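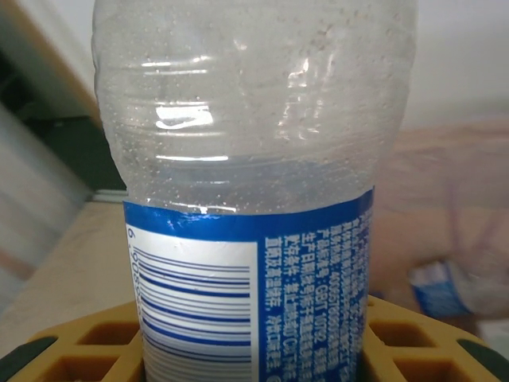

A clear plastic water bottle with a blue and white label.

Cendham Town Soccer Club

Cendham Town is a semi-professional soccer club from the market town of Cendham. It plays in the Stikent League, a regional competition of eight clubs, and hosts its matches at Mbeki Park, a compact ground with room for 3,000 spectators. The club is known well beyond its own valley for fast, attacking play down the wings and for the Bridge Derby against Lutow Athletic, one of the loudest and most colorful fixtures in the regional game.

Origins

The club grew out of two works teams that had shared a field by the river for years and often shared players too. When one of them could no longer field a full side, the remaining players joined up under the town's name and adopted green shirts with a white sash. The sash has changed direction several times. The present version runs from the right shoulder to the left hip, and supporters can date an old team photo at a glance by which way it goes.

Early Cendham sides played on a slope so steep that the captain who won the coin toss nearly always chose to attack uphill in the first half. Leveling the field took two summers. Part of the old bank was left in place behind the north goal, and it is still the best standing spot in the ground, with a wonderful view of anything swung in from the corners.

Stadium

Mbeki Park has one covered stand on the west side, open terraces at both ends and a narrow strip of standing room to the east, where fans are close enough to hear every word between the wingers and their coach. The floodlights sit on four short masts. The roof of the west stand is low, and it gives the place a remarkable amount of noise for its size, especially at evening kickoffs.

The playing surface is natural grass. It drains well at the north end and poorly in front of the south goal, a fact visiting goalkeepers tend to learn in March. The dressing rooms are in a brick building behind the west stand, along with the club office and a tea room whose cheese pasties have their own following.

Style of play

Cendham teams have lined up with a back four and two genuine wingers for as long as most regulars can remember. The approach asks a great deal of the fullbacks, who are expected to overlap on nearly every attack and still be home in time to defend. When it works, it is thrilling to watch: the ball moves from one touchline to the other in three or four passes, and the far-post header has become something of a house specialty.

The approach owes a lot to Kerstin Fuchs, who joined as youth coach and later took charge of the first team. Fuchs shortened the training sessions, raised their pace and insisted that every outfield player be able to cross with either foot. Her first season brought the club's best league finish up to that point, second place behind Lutow, and a run of home wins that had the west stand singing long after the final whistle.

The Bridge Derby

The towns of Cendham and Lutow face each other across the Stikent River, and the derby takes its name from the old road bridge between them. Away supporters traditionally cross it on foot. Green scarves go one way in the fall and Lutow's maroon scarves come the other way in spring.

The most famous meeting is the one known in Cendham simply as the Seventy. The home side was down by two goals when the clock reached 70 minutes, then scored three times before the end, the last of them a looping header from a corner on the right. Lutow had its answer the next season, winning 3–0 at Mbeki Park with a display that even home fans applauded. The two results are painted, one at each end, on the wall of the footpath leading up to the bridge.

Matchday customs
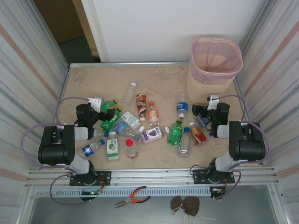
Home games at Mbeki Park begin with the ringing of a handbell from the tunnel, a custom carried over from one of the old works teams, whose shifts started and ended with the same bell. The players come out on the last stroke. Drinks are sold from a hatch beside the west stand, and the usual purchase on a warm afternoon is water in a clear plastic bottle with a blue cap, much like the one held sideways above the left part of the table. Caps are removed at the hatch and dropped into a bucket, and children at the club's summer camp use them as markers on the tactics board, blue for the opposition and green for Cendham.

At halftime the youngest age group plays a short game across the width of the field. Goals in these games are announced over the loudspeakers with the scorer's first name, and they get a cheer every bit as big as anything the first team can earn.

Youth and women's teams

The club runs boys' and girls' sides from under-8 level upward, along with a women's team that shares Mbeki Park and plays in the same green and white. The women's side favors a three-player midfield and a more patient build-up, and its matches draw a lively crowd of their own. Several of its players came through Fuchs's youth groups, where boys and girls trained together in the younger ages.

Supporters

The main fan group, the North Bank, takes its name from the surviving piece of slope behind the goal. It produces a photocopied fanzine, Uphill First, with match reports, lineups from past seasons and a long-running debate in the letters pages over which direction the sash should go.

See also
Bridge Derby
Lutow Athletic
Stikent League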